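Week 5: Sorting tasks and what they are supposed to show
Course reader, Early Learning Materials

Read before Monday: Bjarnason, chapter on loose parts. Bring your notes from the Trasia visit.

Most catalogs sell shape blocks with a promise attached. The Zerkus leaflet in your packet says that children who sort by shape and color "build the foundations of logical thought." Ask what that sentence would look like if it were false. I have taught this unit for years and still can't tell you.

Start with the plain task. Put a group of blocks on a board, have one of them stand apart, and ask the child why it's there. Adults tend to answer with a rule. It's the only red cylinder, or it's the one that doesn't belong. A child may say it's the one she likes. Both answers fit what is on the board, and our scoring sheet gives a point to only one of them.

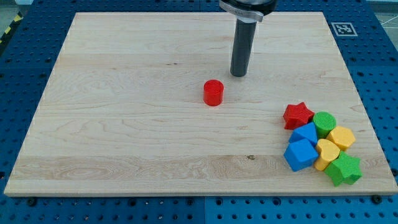
Ingvar Bjarnason makes a similar complaint about color. If a red star and a red cylinder are both in play, a child who puts them together has sorted correctly by color and wrongly by shape. The tester usually decides which one counts after the fact. He went through 336 score sheets from the Norðdahl classrooms and found 37 where the rule had never been said out loud to the child. I'd have guessed more.

A second problem is the surface. Blocks with a textured side feel different from smooth ones, and some children sort by feel if you let them. The Banitz manual has no column for this. It also says nothing about the board, though a strong grain or a dark knot in the wood can pull a piece toward it. Three-year-olds will park a block on a knot and be very pleased about it. Where does that go on the sheet?

For the workshop, in pairs:

Set out your blocks without talking. Write down the rule you had in mind and fold the paper over. Your partner moves the pieces for 5 minutes and says nothing either. Then compare the two.

Don't correct your partner. Don't tidy the clusters, even if they bother you.

Written work: one page on a sorting claim from any catalog. Say what evidence would change your mind. "More research is needed" doesn't count as an answer.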